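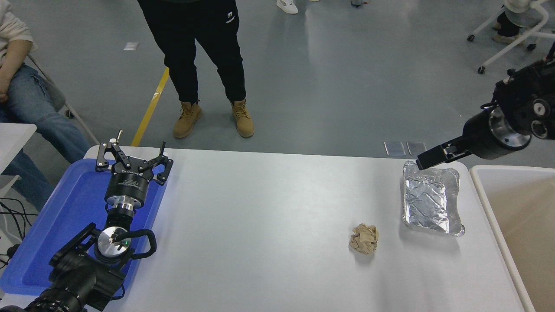
Crumpled kraft paper and a foil tray on the white table.

Ticket 2272
Product: Jastico review manager, hosted at Gridambridge
Component: reference import / deduplication
Opened: 1 May 2025
Priority: normal
Status: resolved, follow-up open

Reported problem
A systematic review on fluoride varnish (project "Oral") shows fewer records after import than the search export contains. The export file holds 911 references. The screening list shows 693. The duplicate log is empty, so the missing records were not merged by the normal route. Review team cannot start title and abstract screening until the counts match, as the flow diagram has to account for every record.

Steps already tried by reporter
Deleted the import and ran it again. Same count.
Switched browser. Same count.
Exported again from the source database in RIS format. Same count.

Log
Support: Reproduced on the Greltmont test server with the reporter's file. 693 records, no warnings on screen. The server log has repeated "key exists, skipped" lines during the write step.

Support: Skipped records are all trial registry entries. The exporter leaves the DOI field as a single hyphen when there is none. The importer reads the hyphen as a real DOI, keeps the first such record and drops the rest - before the duplicate check runs, which explains the empty log.

Reporter: Confirmed, the missing ones are registry entries. Two were on our list of known eligible trials, so this would have affected the results. Is there a way around it before a patch?

Support: Yes. Open the RIS file in a text editor, remove every line that reads "DO - -", save as UTF-8 and import into an empty project. Do not import over the existing one, the old keys stay in the index.

Reporter: Done. 911 records in, duplicate log now fills as expected. Screening has started.

Resolution
Workaround accepted. Placeholder values in the DOI field will be treated as blank in the next importer build.

Follow-up
Check other projects at Gridambridge that imported registry records in RIS format. Skipped writes should also appear in the import summary - separate ticket to be raised.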